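Projects > Wolness Craft Room > Reports to funders
2 min read

Dear Hubert Grabowska, and everyone at Soteron,

Thank you again for being so patient with us this fall. I promised a proper update on the craft room and its supplies, and I have a good deal to tell you!

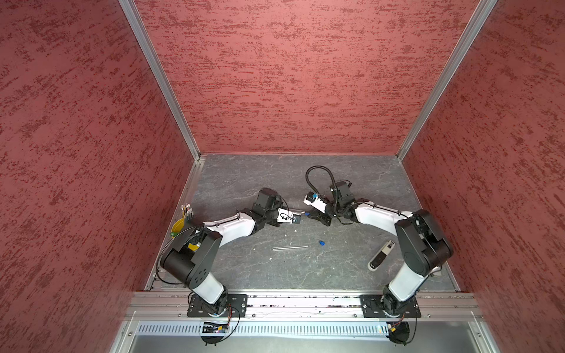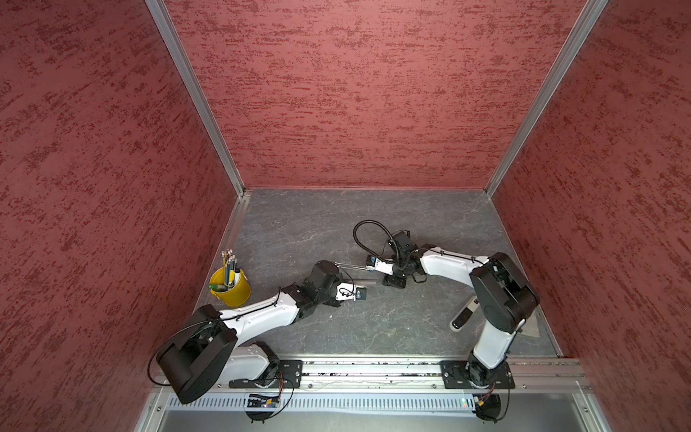 Page last changed: December 29, 2020

The dark red walls have grown on all of us (Rosine Bodin was for them from the start, and she likes to remind me), and the gray surface with its pale veins goes with them very nicely. The little yellow bucket with the metal handle is for pencils and markers, and it has saved us a great deal of hunting through drawers.

On the money side, we have spent $242 of the $296 you gave us for small supplies, mostly on pencils, markers and paper from Dunne. The rest is set aside for more markers, as the green ones always seem to go first. Finbarr Egan has written up 19 of the 30 activity cards we planned in September, and he hopes to get through the others once Dymphna Moynihan has read his drafts.

We are still behind on labels for the storage boxes, I'm afraid. The first batch came out too small to read, and I'd like to try a bigger size before ordering again. I will send the receipts along with the next cards.

With warm thanks,
Mairéad Breathnach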